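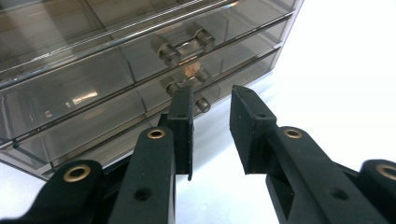 Smoky gray acrylic organizer, three stacked drawers, on the white tabletop.

Notebook > Kitchen bench > Dry mixes > June

Golden milk mix, batch 11

Started at 7:40 in the morning with the windows open, because ground turmeric gets everywhere and I've given up on that dish towel. Same base as last time: turmeric, ginger, cinnamon, a little cardamom, black pepper, coconut milk powder, coconut sugar. What changed is the coconut milk powder (the Gisler one this time, not the Zeto) and the order I put things in.

Total weight in the bowl before sifting was 1,254 g. I meant to stop at a nice even 1,250 and then the cinnamon jar had that last bit in the bottom and in it went. Fine. It's a cinnamon-forward mix anyway and I like it that way!

Order this time: spices first, whisked together dry until the color was even all the way through, then the coconut sugar, then the milk powder last in three additions. Batch 10 had everything dumped in together and I was still finding orange streaks at the bottom of the jar a week later. Much better now. I drew the back of a spoon through it and saw one color, a sort of dull mustard, no streaks.

Clumping. Ugh. The Gisler powder is finer than the Zeto and it smells more like real coconut, but it grabs on to any bit of damp and goes into little pebbles. Sifted it twice through the medium sieve. What was left in the sieve I rubbed through with a spoon, and the last stubborn bits I just ate (very good, like candy). If anybody at the Skoludthorpe kitchen is making this over the summer, please don't leave the bag open while you measure the rest. Ten minutes on a humid morning was enough to crust the top.

Tasting, first mug: two heaping teaspoons in hot whole milk, small whisk. Nice and creamy, pepper comes in late, ginger a bit shy. Sweetness is right for me but it will be too sweet for the people who already put honey in everything.

Second mug: same amount in oat milk. Thinner, and the turmeric gets that dusty edge on the tongue. I let it simmer a few minutes and the dustiness mostly went away — so the instructions on the label should say simmer, and I should stop writing "stir into hot milk and enjoy" like it's cocoa.

Third mug: hot water only, for the office crowd. Drinkable. I wouldn't go looking for it. Needs at least another spoonful and maybe a pinch of salt. Come to think of it, a pinch of salt might help all of them. Try in batch 12.

Also tried a spoonful over plain yogurt while I was waiting on the kettle and it was the best thing I ate all morning. A bit gritty from the coconut sugar. Could grind the sugar first? The little grinder still smells of cumin from the chili rub, so it needs a run with dry rice before anything sweet goes near it.

Scaling up, for the Drulturton market jars. Worked it out on the back of the grocery list and the bigger batch comes to 1,617 g, which is as much as the big steel bowl will take before it starts going over the sides when I whisk. I don't want to go bigger than that by hand. The pepper doesn't get scaled all the way; last time I did the straight math on it and it made my nose run. Hold it back a little, taste, then add.

Jars: wash and dry the night before, lids off, on the rack. I filled one that I thought was dry and there was a ring of paste under the rim within the hour, so that one's for me. The wide funnel works, the narrow one jams every time, and I don't know why I keep reaching for it.

To do before the next one:
- pinch of salt, test in all three mugs again
- bump the ginger slightly, leave the cinnamon alone
- grind the coconut sugar (clean the grinder!!)
- see if the Zeto and the Gisler half and half clumps less
- new label wording, with the simmering in it
- buy cardamom, I'm down to the dregs

One jar left open on the shelf on purpose, next to a closed one from the same batch, to see how fast it cakes. Will check it tomorrow after breakfast and write it in the margin.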